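Wastach Shape-Sorting Board, Green
Jadura Learning Equipment / Sorting and Matching / Boards
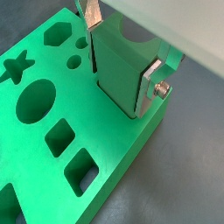 Product overview

The Wastach is a one-piece plastic sorting board for tabletop use. Blocks are pushed into matching cutouts in the top face. The board is a thick slab with a flat matte top and straight-walled openings, in bright green. Blocks in the same green are available so that color gives no clue to the match and the user must work from outline alone.

Item number: 322
Status: in stock
Sold as: board with one set of blocks

Cutouts

The layout includes a hexagon, a five-pointed star, a large oval, small round holes and square openings, among others. Some of the squares are set on the diagonal, so a block picked up square to the table edge has to be turned before it will enter. The round holes differ slightly in size. Users who have finished the larger shapes usually find these the slowest part of the board.

Blocks

Blocks are taller than the board is thick. An inserted block stands well clear of the top face and can be gripped by its sides for removal. The tall rectangular block is the longest in the set and should be placed first in timed work, as it can get in the way of the hand when neighboring holes are being filled.

Fit

Blocks are a sliding fit. No force is needed. A block that stops partway is normally tilted; lift it out, straighten it and lower it again. Do not tap blocks down with a tool. Repeated tapping rounds the lower edges and the block will begin to catch.

Setup

Place the board on a smooth, level surface at least 50 cm deep. Leave room to one side for loose blocks. On slick tabletops the board may creep during use; the Alipour non-slip sheet (item 40, sold separately) can be cut to size and laid underneath.

Cleaning

Wipe with a damp cloth and mild soap. Dust collects in the corners of the star first and can be cleared with a soft brush. Let the board dry on its side. Do not use solvents or abrasive pads, which leave shiny patches on the matte finish. Not dishwasher safe.

Spare parts

Single blocks can be ordered by shape. State the shape and the item number of the board. Blocks from the older Sadonard board are cut to a different size and will not seat correctly in the Wastach, even where the outlines look the same.

Packing and orders

Each board ships in a plain carton with the blocks bagged separately. Bulk cartons hold 40 boards. Orders of 400 boards or more are quoted individually and ship by pallet.

Questions about fit, spare blocks or bulk orders: Jannik Meinecke, Product Support, Jadura.

Page last revised 12 Dec 2019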